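Morning rounds with the two-armed tidier

Half past seven at Pondilden and Hajnalka Kocsis is already on her knees with a hex key. Coffee going cold somewhere behind her. The machine is a two-armed floor tidier, built to pick up litter and drop it in a bin, and before it does anything it gets looked over. Every day. No exceptions, she says, not even in December.

Fingers first. Open, close, open. She wipes the pads with a damp cloth, then runs a thumb along each cable looking for a stiff spot. A cable that snags at full reach will pull a wrist off its zero, and then you loose a morning. 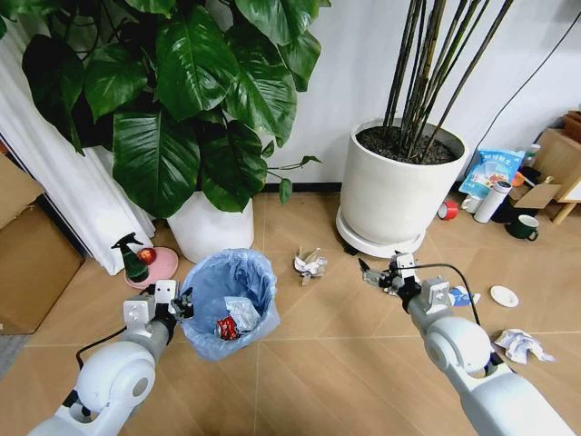
Then the trash test. Paper balls, tissues, snack wrappers, whatever the office has left over. Wrappers are the pain - thin, shiny, flat to the floor. Paper is easy. The target is 40 clean pickups before lunch, and anything it drops gets written down by hand.

Barnabás Virág keeps the log. It's a school notebook, 200 pages, nearly full. He changes the finger pads every 1,000 grasps and re-zeros both arms after, left one first. The right has been drifting since the last swap. New bolts are on order from Skoltska, nine of them, and they are late agian.

"It's mostly cleaning," Kocsis says. "Cleaning and tightening." She stands up, finds the coffee, drinks it anyway. Next run at ten.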